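Workshop Storage and Handling > Metal bins, trays, racking
Topic: Flaking coating inside a steel bin – strip it or leave it?

by tray_and_error » Sat 9:13 am
Posts: 50

I have a Rakstead open-top bin, the 625 mm one, that I use on a bench for mixed small items. It was secondhand and came with a whitish coating on parts of the inside. Most of the floor is bare metal by now. There is still coating on the back wall, and it sheds. I find chips of it among the contents every time I clear the bin out.

Options as I see them:
1. Strip the remainder mechanically and leave it bare.
2. Strip, prime and recoat the whole interior.
3. Scrape the loose edges and forget about it.

The room is heated and the bin never goes outside. Rust hasn't been a problem so far. Which would you do?

by halfgauge » Sat 9:50 am
Posts: 625

Need to see it. "Sheds" covers everything from a few chips to the whole film letting go. Also, is it galvanized under the coating? If so, don't go at it with a flap wheel. You'd take the zinc off along with the paint.

by binderdundat » Sat 10:30 am
Posts: 13

Option 3. It's a bin.

by tray_and_error » Sat 11:13 am
Posts: 50

I don't think it's galvanized. There's no spangle anywhere and the floor takes a brushed finish like plain sheet. The fine circular marks on it are probably from a previous owner with a pad on a drill. The straight scratches could be from anything.

The coating in question is the strip on the back wall, from the left corner along under the ledge line. Look at its lower edge. The panel above it is plain gray and gives no trouble. 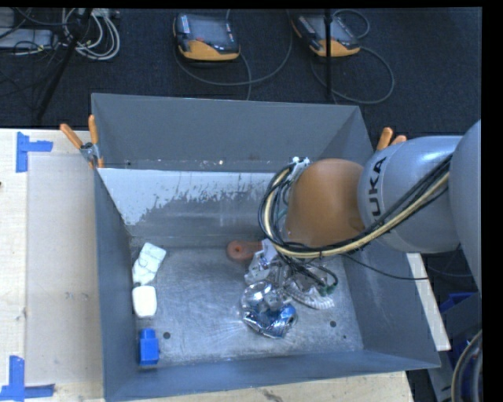 Posted by halfgauge on Sat 11:50 am
Posts: 625

OK, that's an adhesion failure. The lower edge is ragged and there is gray metal right where the film stops. If it had worn through by rubbing I would expect a feathered edge, thinning gradually. My guess is that the metal was never degreased before it was coated. You can recoat over that all you like and it will come off again along the same line.

So: option 2, done properly, or option 1. Option 3 just moves the ragged edge higher up.

What are the holes in the floor for?

by tray_and_error » Sat 12:13 pm
Posts: 50

The holes were there when I got it. Two bigger ones and a small one near the right-hand one. I put calipers on the bigger ones and they are 13 mm. Either drainage or somebody bolted it down to something. I had assumed drainage.

by ledgeline » Sat 12:30 pm
Posts: 30

Fixing holes, I'd say. Drain holes usually go in at the lowest point of a dished floor, and as far as I know the Rakstead floors are flat. I have two of the Brindau bins, which are very close copies, and they came undrilled. Either way I would deburr them from both sides before you do anything else. A raised lip will catch whatever slides across it.

I disagree with halfgauge on recoating, though. Any paint on a bin floor that sees hard items is going to fail. Look how scratched that one is already. Take the white off the wall, leave everything bare, wipe it with a light wax twice a year.

by halfgauge » Sat 12:50 pm
Posts: 625

Wax ends up on the contents. Fine for bolts, less fine if there's anything in there you want to label or glue later.

A two-part epoxy primer at over 50 microns will hold up on a bin wall for years if the prep is right. I used the Moreck gray on a set of drawers and it has not lifted. I agree with you about the floor. Coat the walls, leave the floor bare, and mask to a clean line at the bottom bend.

by binderdundat » Sat 1:13 pm
Posts: 13

This is a lot of epoxy for a bin.

by yoon_racking » Sat 1:30 pm
Posts: 13

Before anyone sands anything: an unknown white coating on an old secondhand bin should get a lead swab first. If it comes up positive, use a chemical stripper, keep it damp and bag the residue. We test all the used stock at Yoon before it goes near a grinder, and we do get positives on older pieces.

If it's clean, a sharp carbide scraper will lift that strip faster than abrasive. The edge has already let go, so get under it from below and push up. Allow 30 minutes for the wall and a bit longer in the corner.

by tray_and_error » Sat 1:50 pm
Posts: 50

Hadn't thought about lead. Swabs ordered.

Provisional plan is to test, scrape, deburr the holes and run it bare for a while. If the walls start to show rust I'll look at the Moreck primer – walls only, floor left as it is. No wax, some of the stuff in there gets labeled.

by ledgeline » Sat 2:13 pm
Posts: 30

Sensible. Do the underside of the holes too. Everyone skips that and then scratches the bench top.

by halfgauge » Sat 2:30 pm
Posts: 625

Still think you'll be priming it by next September, but fine. Post the swab result.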